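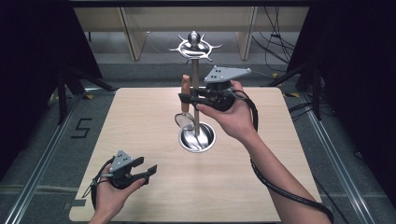
How often does a utensil stand need to be looked over?
Every time it comes back from a booking, before it goes on the shelf, and again before it goes out if it has sat for more than 2 months.

Tindell Props and Tableware
Returns checklist, small metalware and mirrors
Sheet 44, revised June
Checked by: Mohcine Ghoneim
Comments by: Shahram Hashemi

Mark each line OK, FIX or PULL. A blank line counts as not checked. "Fine" is not a mark.

Section A. Utensil stand with crown top, item 501

A1. Stand sits flat on a bare tabletop and does not rock.
OK.
Comment: I rocked it myself and it moved a little toward the cup side. Might be the table. Try it on a second table before writing OK, please.

A2. Pole is straight and tight in the base.
OK.
Comment: Tight how? Hand tight loosens by the next booking. Put a wrench on the nut under the cup and write down whether it turned.

A3. Prongs on the crown: no burrs, no bent tips, nothing that snags a cloth.
FIX. One tip catches.
Comment: Good. I have never trusted this ornament. It is at eye height for anyone leaning over a table to reach a spoon, and the supplier's leaflet (Flirmont) calls it "softly finished." Run a cotton rag over every prong, slowly. If the rag picks up a thread, it's a FIX, and two FIX marks on the same crown make a PULL.

A4. Center knob does not spin or lift off.
OK.

A5. Cup is clean inside, including the seam where the pole goes in.
OK.
Comment: By eye or with a swab? The seam is where the old sugar sits. I'll believe it when the swab is taped to the sheet.

A6. Chrome not flaking anywhere food or cutlery touches.
OK.
Comment: Look again under a desk lamp. Overhead light hides flaking.

Section B. Spoons stored in the cup

B1. Spoons go in handle down only if they are for display. For serving, handle up.
Not marked.
Comment: This has been on the sheet for 8 months and still gets skipped. A bowl-up spoon looks nice and everyone grabs it by the part that goes in the mouth. Decide which kind of booking it is and mark the line.

B2. No sharp edge on the bowl.
OK.

B3. Stand does not tip with the cup loaded on one side.
OK.
Comment: With what load? One spoon proves very little. Use the full set and lean them all the same way.

Section C. Round hand mirrors, wooden handle

C1. Glass, if glass, has no chips at the rim.
OK.
Comment: "If glass" is my wording and I stand by it -- the Musia order was sold to us as glass and I have my doubts. Tap test and write down which.

C2. Rim holds the face all the way around. Press gently with a thumb.
OK.

C3. Handle does not wobble or turn where it meets the rim.
FIX. Slight turn.
Comment: Slight today. Glue, clamp overnight, check again in the morning. Do not send it out with tape on it like last time.

C4. Handle wood is smooth, no splinters, no swelling from washing.
OK.
Comment: Mirrors are wiped. They are never washed. If the wood is swollen, somebody washed it.

C5. Mirror is not left face up near a window or a hot lamp.
OK.

C6. Mirror is not hung from the prongs of the stand.
Not marked.
Comment: Shokri's catalog shows one hung that way and clients keep asking for it. I don't care how it photographs. A prong is not a hook, and the whole thing gets top-heavy. The answer to the client is no until someone shows me a stand that stays up with a mirror on it and a person bumping the table.

Overall result: stand 501 back to the bench for A3, mirror back to the bench for C3. Lines B1 and C6 to be filled in before I sign.

Mohcine's reply: A1 redone on the packing table, still rocks, changed to FIX. A5 swab attached. Nut in A2 turned nearly a quarter.

S.H.: So A2 was not OK. Change the mark and initial it.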